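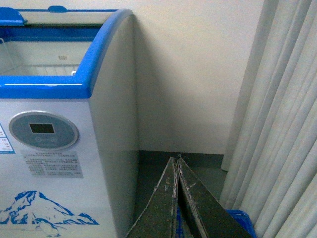 Nothing slows a good robot down like a rule it doesn't need, Kunholm told us when we sent over our first draft of this chapter. We kept the remark, and by the time you finish the exercises you'll be able to say where you agree with it.

# Chapter 17: Standards for Robots in Shared Rooms

Most of the machines you met in the earlier chapters worked inside a fence. The fence did a lot of quiet work: it kept people out, it kept the job the same from one shift to the next, and it made the paperwork short. Take the fence away and put the robot in a shop or a storeroom, and you meet what is, to my mind, the most interesting writing in the whole field — the rules for working among ordinary things.

Think about a chest freezer with a glass top. It has a lid, a rim, a control panel and a smooth side that gives a gripper very little to hold. A wall stands close by. A curtain can hang well inside the arm's reach, and curtains move. Each of these calls for a decision that somebody has to write down before the arm is switched on. How hard may the fingers press on glass? May they touch a control panel at all? What should the arm do when cloth gets between it and the thing it wants?

## 17.1 Three layers of rules

We'll sort rules by who can change them.

**Law** sits at the bottom. You can't vary it, and it differs between countries, so always check your own.

**Published standards** come next. They give shared words and shared tests, and they let a buyer in one city trust a report written in another.

**House rules** sit on top. These are written by the people who run the site, and they're where you'll do most of your own work! The Skunico house rules, which we use throughout this chapter, run to 21 clauses. Clause 20 is our favourite:

> Inspect both fingers before the first task. Record dust, scratches and worn patches, even where the grip still feels sound.

A worn patch on a finger isn't automatically a fault. Plenty of fingers carry scuffs and go on working well. The record lets you compare one inspection with the next, and a colour chart or a plain sketch will do the job.

## 17.2 Before you read on

Pick a room you know and stand in the doorway. Write down every surface an arm could reach from the centre of the floor, then mark the ones you'd want a rule for. Keep the list handy — you'll need it in Section 17.4, where we work through the Hegedűs method for ranking contact risks.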